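Housekeeping Practice, Week 6 Handout: Beds, Part Two
Notes by Ewan Cairns
Thursday, March 18, 2021

Okay, so last week we did towels and I got a little carried away with the thirds fold (sorry, Plimton group, you were there until five). This week is the bed before it's made. Most of you want to jump straight to the pretty part with the pillows, and I get it! But if the bottom layer is a mess, you'll be fighting it the whole way up.

Bring your binder. The checklist is on page 47, and Tonia's corrections are stapled to the back of it.

1. Look first

Stand at the side of the bed and keep your hands still for a moment. What's on it that isn't bedding? Phones, chargers, socks, a book somebody fell asleep on. In a guest room you follow the house rule about belongings (Girard House wants everything left where it lies until the guest says otherwise; the Flikel apartments let you move things to the nightstand, in the same order you found them). At home you can do what you like, but I still want you to look. I once folded a pair of reading glasses into a duvet and heard about it until November.
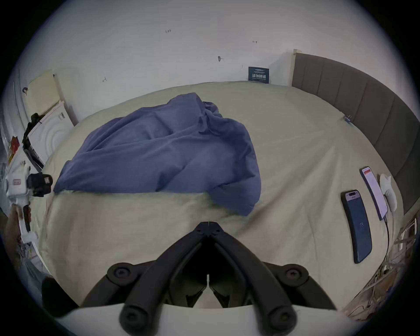 Fig. 1. Blanket in a heap on a fitted sheet, with two phones on the right side of the bed.

Phones go before blankets. If you grab a blanket and give it a big happy shake with a phone on the same mattress, sooner or later that phone is on the floor. If there's a cord, follow it with your eyes all the way to where it ends, then lift phone and cord together. Don't tug.

2. Get the blanket off the heap and into a shape

A small blanket that's been kicked into a ball has no obvious top or bottom. Don't go digging for the middle. Find one corner, any corner, and hold on to it. Run your other hand along the hem until you hit the next corner, then lift both and let the rest hang. Most of the twist drops out by itself.

Lay it flat, fold it in half the long way, smooth it once with your forearm, and fold again. I'm fine with a rough rectangle on the first pass. Really! You can square it up when you know where it's going to live.
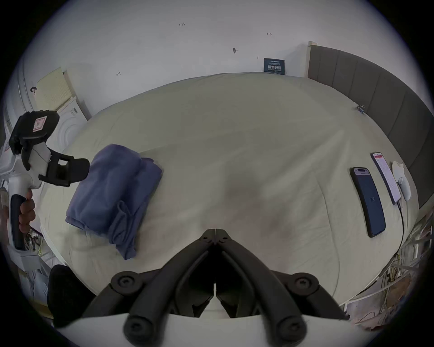 The corner that pokes out is the one everybody asks me about. Nine times out of ten the first fold was a bit crooked and every fold after that copied it. Open it back up one fold, match the hems (the hems, please, forget the creases) and close it again.

3. Now the fitted sheet

With the blanket out of the way, press your palm on the middle of the sheet and push toward the nearest side. Soft wrinkles will move. Long diagonal creases usually mean one corner is pulling harder than the one across from it, so go check the pockets before you start smoothing. On a pale sheet you'll see every line, and so will whoever walks in.

Work from the headboard end down. If the headboard is upholstered, keep your knuckles off the fabric when you tuck, and run a hand down the gap while you're there. Hair ties live in that gap.

For next time

Practice the two-corner pickup at home with any blanket you own, ten times, and write down which ones gave you trouble. Fleece is slippery and knits stretch, so try both if you have them. Read pages 153 to 158 on top sheets. We're in room 218 again, and please wear shoes you can kneel in.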